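Projects Progress reports People Contact

Home chores / Grant reports / Second period

March 8, 2020
Posted by the Drosutitz project office

Second progress report to the Vrettos Fund: soft goods in lived-in rooms

When we wrote our proposal, we said that by this point we would have a machine that could pick up a piece of clothing from a bed, fold it, and put it somewhere sensible. We are pleased to report strong progress on the word "bed."

The rest is slower. Our arm at the Pornthorpe workshop can now take a towel off a flat table and fold it in half, then in half again, in a little under 3 minutes. The towel has to be the gray one. The fund asked us at the last review to stop talking about the towel and get into real bedrooms, and most of this period's money went on doing that.

The method is the one set out in the proposal. A person carries the gripper by hand and does the chore with it, and the recordings are used to train the arm. We have 250 usable recordings from this period, which is fewer than we promised and more than our storage plan allowed for. Bedrooms are hard in ways our table never was. The work surface is soft and gives when you press on it. A garment spread over a plush blanket has no clean edge to get under, and a grip that closes a little too low brings up the blanket as well. Dark clothes are a trouble of their own, as the software has a poor opinion of anything black and tends to treat it as a hole. 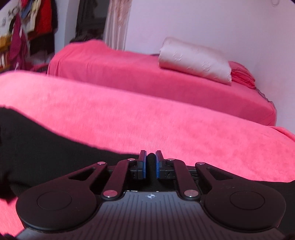
Vrettos wrote back on the draft of this section that a ten-year-old can clear a bed in one minute, and asked what the fund is getting for its money that it couldn't get for an allowance. It's a fair question, and we have been asked to answer it in the report itself. At present, the ten-year-old wins. Our arm's best time for lifting one sweater off a blanket and laying it to the side is 2 minutes, and that leaves out the attempts where it laid the sweater to the side by way of the floor. We would only point out that the ten-year-old has to be asked more than once, and that the arm has never slammed a door.

What did work. Switching to softer finger pads cut down the number of times we picked up two layers when we wanted one. Slowing the last inch of the approach helped more than any of the clever things we tried. We also stopped asking people to tidy up before we came. For the first few weeks they kept doing it, and we were collecting very fine recordings of rooms with no work left in them.

What did not. Knits remain bad. A knit stretches when you lift it, so the place where the arm thinks the hem will be is a couple of inches above where the hem ends up. The Doletti planner, which we licensed on the strength of a very good demonstration, handles shirts well if they start out lying face up with the sleeves apart. We have yet to meet a shirt in that position outside the demonstration. We are keeping the planner for towels and have gone back to our own code for everything else.

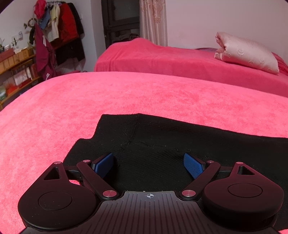 On the larger question the fund keeps putting to us, whether a machine can do this chore yet, our answer for the period is no, with footnotes. Of the last 26 runs on the test bed at Pornthorpe, the arm finished 3 without help. Two of those were the same T-shirt. We count a run as finished when the item ends up folded and stays folded while the arm backs away, a rule we added after watching the arm back away.

Spending is on plan except for travel, which is over, and replacement finger pads, which are well over. We ask permission to move the unspent demonstration budget to cover both. There is no demonstration to spend it on before April, and we would prefer not to show the towel again.

Next period: socks, singly. Pairs are in the proposal and we have not forgotten them.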